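Policy picks the right object but stops short of it: method problem or data problem?

Posted by nilberg_bench
Tags: imitation learning, low-cost arms, evaluation, wrist camera

I am trying to reproduce the placement-grid result from the Grekosow write-up on a small servo arm, and my numbers do not match theirs. I would like to know whether the fault is in how I collect demonstrations or in how I score the runs.

The method, for those who have not read it: the start positions of the objects are marked on the table covering before any recording is done. Demonstrations are collected from one set of marks, and the policy is then tested on marks it has never seen. The claim is that spreading a fixed number of demonstrations over many marks gives better reach accuracy than repeating a few marks many times, even when the total is the same.

My setup is a printed arm clamped to the table edge, with a two-finger gripper and small objects to be picked and dropped into a three-compartment tray. I have 327 demonstrations in total. They cover 24 marks, but not evenly, as I added marks when the early ones looked too easy. Training follows the Rernlow defaults with the action chunk left alone.

On seen marks the arm picks well. On unseen marks it goes to the correct object and then halts with the fingers open, short of the grasp. It does not time out. It hovers, makes small corrections, and stays there until I stop it. Out of 33 test runs on unseen marks, most failures were of this kind and only two were picks of the wrong object. 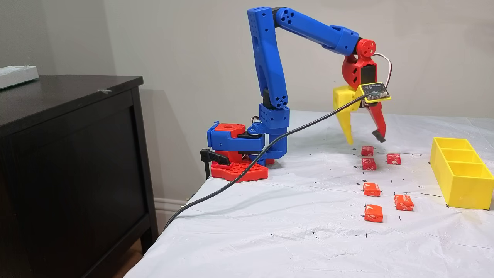
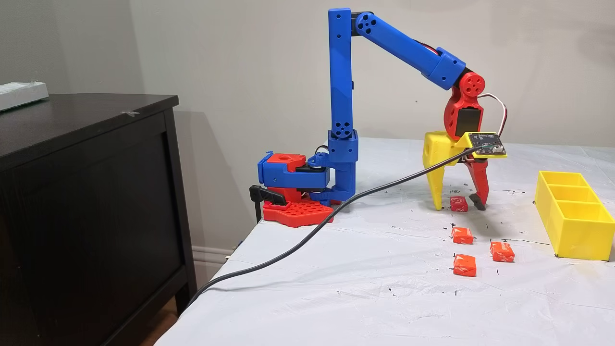

The arm and three-compartment tray on the marked sheet, with two different sets of objects in front of the gripper.

Things I have already ruled out: servo calibration (repeated before every session), loose clamp, and slip in the gripper. I have not changed the lighting.

Two things I would like answered. Is hovering a known failure of this method, or of the policy class in general? And should a hover be scored as a reach success with a failed grasp, or as a plain failure? The write-up has one column for success and does not say.

Ashwin Thampi

Hovering is common with cloned policies and has little to do with the placement grid as such. The usual cause is pauses in the demonstrations. When you teleoperate a cheap arm you tend to stop above the object, check the alignment, then go down. The recorded frames during the pause all carry an action of almost zero. At test time the policy arrives at a similar view, predicts almost zero, the view does not change, and it predicts almost zero again.

On marks it has seen, the small differences between frames are enough to carry it out of the pause. On new marks they are not, so the fault shows up only there and looks like a generalisation problem.

Check it as follows. Plot joint velocity for each demonstration and mark every stretch where all joints are below a small threshold while the gripper is open. If these stretches bunch up just before the close command, you have found it. Trim them to a few frames each and retrain on the trimmed set with nothing else changed. Do not collect new data at the same time or you will not know which change did the work.

Also check the uneven coverage. If the marks you added later hold far fewer demonstrations, your comparison with the published result is not like for like. Their argument depends on the total being fixed and the spread being even. Subsample to the smallest count per mark and run that as a separate condition.

On scoring, use stages. I log reach, grasp, lift and place separately, and report place as the headline figure. A hover is reach yes, grasp no. Define reach before you run anything, for example fingertips within one object width, and have the same person judge all runs.

rernlow_user2

Had this too. Fixed it by making the chunk longer. Try doubling it.

Comment from nilberg_bench: Tried double. Less hovering, but the gripper now closes beside the object on unseen marks. Total success is about level.

Comment from Ashwin Thampi: Consistent with pauses. A longer chunk runs through the pause open loop, so you lose the late correction. Trim first, then go back to the default length.

Hanna Czerwiński

I agree with the trimming advice and will add one point on the marks themselves. If the marks are visible to the camera, the policy can use them. We had this in the Abou Zeid tests: a pen mark under each start position, and the network had partly learned the ink. When we moved the objects off the marks by a few millimetres, reach accuracy fell further than the distance could explain.

Run a control. Put the objects on unmarked parts of the sheet, inside the area you trained on, and compare with the unseen marks. A second control is to leave the objects where they are and add some extra marks elsewhere. If behaviour changes in either case, the sheet is part of your input. A plain covering laid over the marked one works, with positions set by a removable template.

If you use more than one kind of object, keep the results in separate tables. Shape affects the grasp stage much more than the reach stage, and a pooled figure hides that.

Comment from nilberg_bench: Velocity plots done. There are clear flat stretches before the close command in a large share of the demonstrations, worst in the first sessions. Retraining on the trimmed set now. The template control will have to wait until January.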